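At Dremano, the workday is measured in takes. Arwel Beddoe guides the arm through one small job inside an opened desktop computer, resets it, and does it again. A good take lasts 40 seconds. He records 36 before lunch.

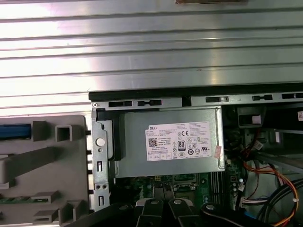 The takes go to Akihiko Hirose, who trains the model that will one day steer the arm without Beddoe. He throws out over 15 a day, mostly for hesitation. "If Arwel stops to think, the model learns to stop," he says.

Cables are the hardest part. They bend differently each time, and Hirose wants 30 more takes of them by December.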